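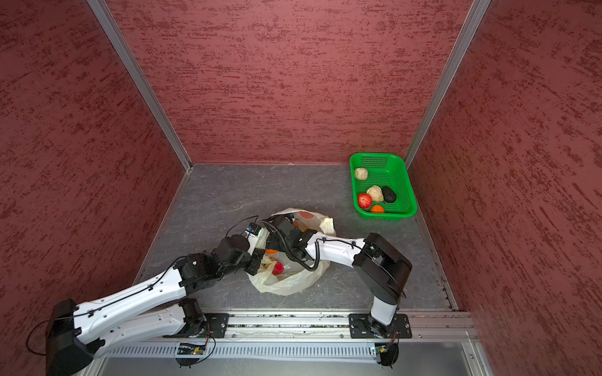 Unloading a thin plastic bag has been the worst-performing task on our bench since February, and for the last month I have been testing whether the problem is in the policy or in the data. The task is easy to state. Two arms share a rail, a bag of produce sits in the middle of the floor panel, a mesh basket sits in the back right corner, and everything in the bag has to end up in the basket. The basket half of the problem is close to solved. The bag half is where we lose, and the moment that matters is the one with both grippers inside the opening at once, a few centimeters apart, with an orange and an apple down in the folds and the film touching everything.

Some background on the setup. The policy is Bandara, our action-chunking model, unchanged from the last three posts. It predicts 50 steps of joint targets for both arms from the camera views and the current joint state. Training data comes from teleoperation, stored and indexed in Zirkik. At the start of this experiment the bag task had 2,585 demonstrations, which is more than any other task we have. Success on full unloads was poor anyway, and adding demonstrations had stopped helping well before we reached that number.

I had assumed the failures were perception failures. The film is translucent, it creases, it picks up highlights, and an apple seen through two layers of it does not look much like an apple. So I spent a week on that: heavier color augmentation, higher crop resolution on the wrist view, a depth channel. None of it moved the result by more than the noise between seeds.

Then I went back and watched rollouts at quarter speed, which I should have done first. In most failures the gripper went to the correct place. What went wrong was that it closed on fruit and film together. The arm lifted, the bag came up with the fruit, and the policy had no useful idea what to do next. It would either hold still or carry on toward the basket with the bag in tow.

The reason is in the demonstrations. Our operators are good. They almost never pinch the film, and when they did, the older collection protocol told them to discard the episode and start again. We had been filtering out the exact states the policy kept visiting.

The method I tried is not new. It is a version of recovery data collection, with a small change to where the episodes start. The operator puts the arms into a bad state on purpose – film pinched with the fruit, film caught on one finger, opening collapsed over both wrists – and recording begins only once the bad state is reached. The policy is trained on the way out and never on the way in. Internally we call this protocol Dundanis.

We collected 200 of these recovery episodes over two afternoons and one Saturday. They are short. I trained three versions of Bandara: the original data alone, the original data plus the recovery set, and the original data plus 200 additional ordinary demonstrations as a control for volume. Same number of gradient steps for each, same evaluation layouts, same bags.

The control was indistinguishable from the baseline. The recovery version was clearly better, and the improvement was concentrated where it should be. It still pinches film about as often as before. What changes is that it now lowers, opens, backs out a little and tries again from a different angle, usually while the other arm keeps hold of the edge of the bag. I will hold the success rates until the second round of evaluation is done, since the first used only one operator to reset the layouts and I do not trust it fully.

Two problems remain. The first is looping. If a retry fails, the policy sometimes repeats the same retry indefinitely, and there is nothing in the observation to tell it that it has been there before. A longer history is the obvious thing to test. The second is soft items. Buns tolerate very little squeezing, and a recovery that works on an apple can flatten a bun.

I also tried sampling the recovery episodes at a higher rate during training. This made things worse. The policy began backing out of grasps that were fine.

Next is a run on Drumthorpe, the second cell, which has different lighting and a slightly different rail height. If the recovery behavior carries over without new data there, I will write up the sampling ablation properly and post the numbers with it.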